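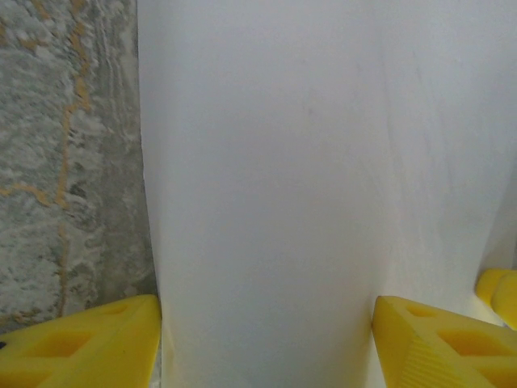 The Nadar gripper kit is sold by Windden as a replacement hand for small robot arms used in teaching labs and light research. Our equipment desk reviewed it over a period of 36 days on the arm already installed in our handling room. The kit consists of two yellow fingers, a mounting plate, a wrist camera and the fasteners needed to join them. The fingers have openings cut into their upper faces, and the right one shows a band of fine ridges along its beveled front edge. At the wrist, the camera keeps both fingertips in view on either side of a large white item, with a gray marbled rug to the left. This view proved to be the most useful feature of the kit during alignment, as the operator can judge the gap at each side before the fingers close.

Installation

Fitting the kit required one technician and a single morning. The mounting plate lined up with our arm without changes. The printed guide is clear on the mechanical steps but gives too little attention to the camera cable, which must be routed before the plate is tightened. We had to remove the plate and begin again. Windden should move this step forward in the next edition of the guide.

Performance

The reviewers ran 100 grasps on light, flat-sided items such as cartons and folded board. The fingers failed to hold the item on 2 occasions, both with a carton that had been placed at a steep angle. Grip on smooth card was good at low force, and no marks were left on the items. Results with heavier goods were less even - a full carton tended to turn slightly when lifted by its upper half.

The camera image is sharp at close range and holds its color well. Its field of view is narrow, however, and a large item soon fills most of it. Laboratories that need to see the wider work area should plan for a second camera on a fixed stand.

Software and support

The control software, Ranine, installs quickly and records the camera image together with the finger position. Export is limited to one file type. A support request sent on a Thursday was answered the following Monday, with a correct and complete reply.

Assessment

The kit is recommended for teaching and for handling trials with light goods. It is not recommended for steady work with heavy cartons. Spare fingers are sold only in pairs - an added cost for laboratories that expect wear on one side.

Reviewed by the Equipment Desk
June

Related reviews
Cukovano bench arm: second look
Fixed camera stands for small labs
Ranine software: what the update changes
Choosing a mounting plate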